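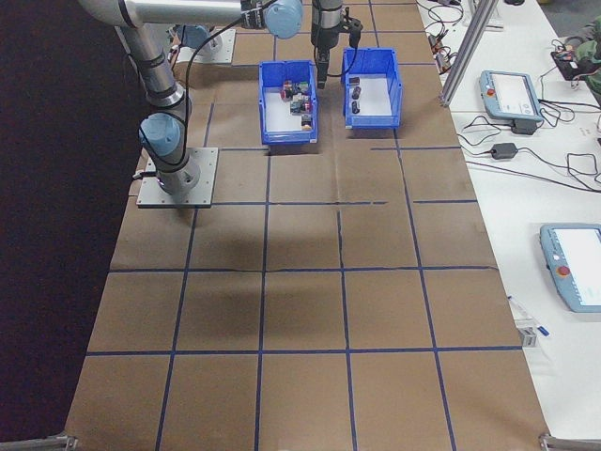 Bin cell, fixed view. Cardboard top with blue tape grid, two lined bins.

Kanda Bin Sorting, shared bench build

Kanda is a set of recordings from a two-arm sorting cell we put together in the Umance workshop. The arms move small parts in and out of blue plastic bins. This card covers the build and the contents of the first release.

Contents
Episodes: 1064
Complete: 1021
Flagged: 43 (stopped by hand or missing a view)
Episodes using both arms: 433
Object sets: 9

Build notes
Both arms are on square gray plates. The work surface is brown cardboard, replaced when it gets too creased. Dark blue tape marks the grid. Cells were laid out by hand and are not exactly square, so do not use them for calibration. Teach pendants, power adapters and cabling stay on the white table next to the work surface.

The bins have a white floor and a low open front. They are not fixed down. Read the bin position from each episode instead of assuming a default.

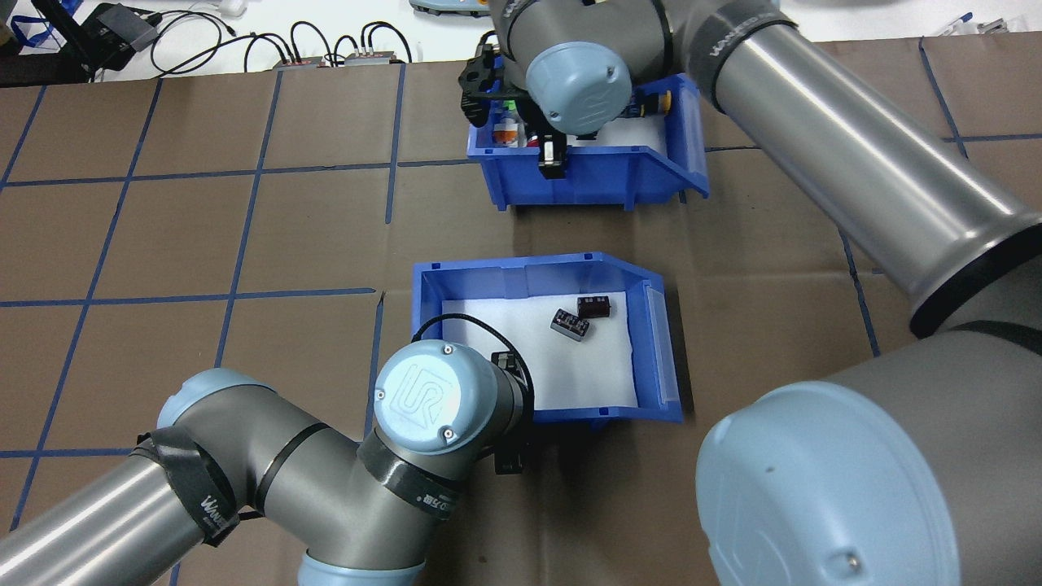
Both arms over the bins, mixed small items in the upper bin and two black components in the lower one.

Known issues
The forearm links hide parts of the grid in many episodes.
Small black parts are hard to separate from the black gripper fingers.
Tape edges lift over time. Episodes from January have the worst of it.

Files
Episodes are grouped by object set. Flagged episodes are in their own folder, named Bornon after the old bench. The loader script is called aryee and reads one folder at a time.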